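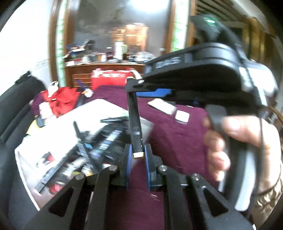
3.2 Mixed storage on soft surfaces

We visited the household of Chun-hung Liao in Pandthorpe, where small tools and writing things are kept together. Following Edton and Kuko, we call such a container a mixed box. The full survey has 126 households, and in more than 300 sorting sessions the mixed box was the most frequent kind of storage. 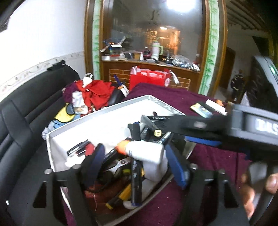 Figure 4. Mixed box with pliers, pens and a screwdriver, on maroon cloth.

Clothing and bags on the sofa were left out of the coding. Inside the box, a marker pen lies across the top of the pile, and a second pen stands upright in the middle among the tools. Pens and markers were coded as one group — their use at home is almost the same. 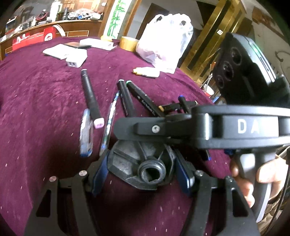
Riquelme objected to this grouping in January and argued that a marker belongs with the tools, as people use it to label and to measure. We kept the single group, but Table 5 also gives the results with markers coded separately.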